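**Ticket 2000-44: display toilets, back wall, Trostness showroom**
Opened Apr 10, 2023. Priority: medium. Status: open, waiting on parts

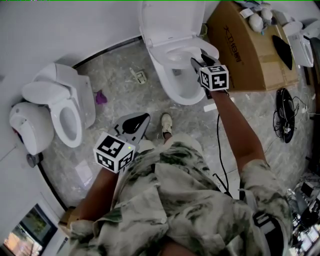 ## Problem as reported

Lid on the one-piece won't stay up by itself. Goes up fine, leans on the wall, then drops if the seat gets bumped. Customers keep lifting lids, so it gets bumped a lot. Also a faint rattle when the seat comes down, left hinge side I think.

Second complaint, same call: white one on the left wall rocks a little when you sit. Didn't say how much. "A little."

Models:
- one-piece = Draser
- left wall = Dostell
- the one past the big carton = also Dostell, no complaint on it, checking anyway

None of the three are plumbed. Display only. Please stop logging these as leaks, there is no water.

## Checks so far

**1. Lid, Draser**
Lifted lid, let go. Stays if it's all the way back against the wall. Short of that it comes down. Not slow either, so soft close is gone or was never hooked up.

Took the seat off its posts, looked at both hinge pins. Right one ok. Left one has play. Wiggled it with two fingers and it moves sideways. Put seat back on, same result.

**2. Rattle**
Only happens with the seat, not the lid. Pushed a folded bit of card under the left bumper, rattle gone. Took the card out, rattle back. So bumper is worn or it's the wrong height. Not calling it fixed.

**3. Rocking, left wall**
Pushed down front, then both sides. Moves on the wall side only. Floor is the marble-pattern stuff and I half expected a bad spot, but level reads fine there. Slid the whole thing forward a hand's width and it still rocked, so it's the base.

Tried plastic shims, 4 of them, two each side. Steady with those in. They show though, and display lead wants nothing sticking out. Trimmed them back. Better but you can still see one if you look for it.

**4. Third one, far right**
Lid holds, seat holds, no rocking. Nothing to do.

## Loose parts

There's a small white plastic piece back by the wall. Could be a bumper or hinge cap, could be packing junk. Do NOT throw it out untill somebody has tried it against the Draser seat. I matched it to the parts sheet and didn't get anywhere, the drawing is tiny.

Purple cloth on the floor, please put back in the cupboard. Dry wipe only on the seats. Last August somebody used the blue spray on the old display and the finish went cloudy.

## Carton

Brown carton in the corner with the plastic bags piled on top. Go through the bags before they go out to recycling. Hinge kits come in little clear bags and they dissapear in there very easily. We lost one that way with the Li order and ended up paying for a replacement.

Keep the carton too. Draser wants original packaging on returns.

## Next

- [ ] Try white piece on left bumper, then on hinge
- [ ] Empty bags one at a time, look for hinge kit
- [ ] Order hinge pair if no kit. Ask for the PAIR, they ship one side if you don't say
- [ ] Thinner shims, clear if the supplier has them
- [ ] Leave lids up on all three for now
- [ ] Sign on the Draser, "please don't sit", small one

## Update, same day, late

Called Draser parts line. On hold forever. Hinge pair is in stock, 4 working days. They want the number molded under the seat, didn't have it with me, have to call back. If anybody is over there before I am, flip the seat and write the number in this ticket.

Leaving open.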